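About Hurstead Wiring

Small wiring looms, sorted, checked and packed by hand
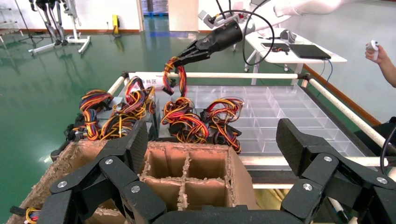
Wire harnesses at the sorting table, with the divided cardboard box in front and a clear compartment tray.

Hurstead Wiring supplies short cable harnesses to firms that build pumps, lamps and control boxes. Urho Vainio started the business in a rented unit on Dunell Road, and we moved to our present building in November 2011. There are 12 of us.

Most orders are for 50 pieces or more, but we also take on small repair batches. Each harness is untangled, checked against the drawing and laid out by type before packing. Loose connectors are kept apart from finished work. Cardboard dividers are used again until they get too soft to stand up.

Anastasia Karagiannis runs the packing room and answers questions about labelling, box sizes and part deliveries. Drawings and samples should go to the front office.

Visitors are welcome on weekdays from 8 until 4. Please ring first. Parking is behind the Nuvudon building.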